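Ticket 347 – Member portal: roadside and home cover benefits missing after plan change
Opened by: Wyn Jarman, member services, Halvorsen branch
Assigned to: Narayanan Marar
Status: Open (reopened twice)
Opened: February 2021

Wyn Jarman
Members who moved from the old Amgate tier to the combined plan can't see their home assist callouts. Roadside shows up fine. I have 55 accounts on my list from this branch alone. The help page says benefits "carry across automatically." I would like to know who tested that.

Narayanan Marar
Thanks Wyn. Ultard support says this is a display delay and clears overnight. Please ask members to log out and back in.

Wyn Jarman
Asked them. Same result. One member has logged out and in for 8 days now, so I don't think much of the overnight theory. Reopening.

Narayanan Marar
Fair. I compared two accounts side by side. Both have the home assist code in the billing record. Only one has it in the portal record. The broken one has a join date before the September rule change, the working one is after. Could be the cause, could be luck. Two accounts is not a lot to go on.

Joar Eklund
Billing here. Nothing wrong on our side, the fees are being taken correctly. So members are paying for a benefit the portal says they don't have. Someone may want to raise the priority before the complaints desk does it for us.

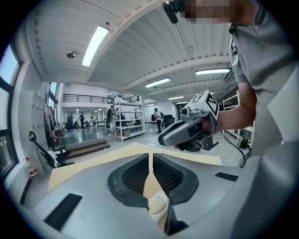
Gripper and tan sheet on the floor

Narayanan Marar
Priority raised. Ultard now say it is a "known sync condition" and have sent a script. I asked what the script changes and got a link to the same help page Wyn quoted.

Eilif Strand
Please don't run that on live accounts. Last time we took a vendor script on trust we lost the Plumberg discount flags and typed them back in by hand. Run it on the test copy first, older join dates only.

Narayanan Marar
Ran it on the test copy. Home assist comes back, but the years-of-membership figure resets to zero. That figure drives the loyalty discount. Not calling this a fix.

Njål Skjelbred
Can we close this if the benefit is showing? The monthly report goes out soon.

Wyn Jarman
No. You would be swapping one missing thing for another – and people notice their discount faster.

Narayanan Marar
Staying open. Workaround for branches: check the billing record, not the portal, before telling anyone they aren't covered. Book the callout by phone with the plan number. Waiting on Ultard for a second script, with a written list of the fields it touches this time.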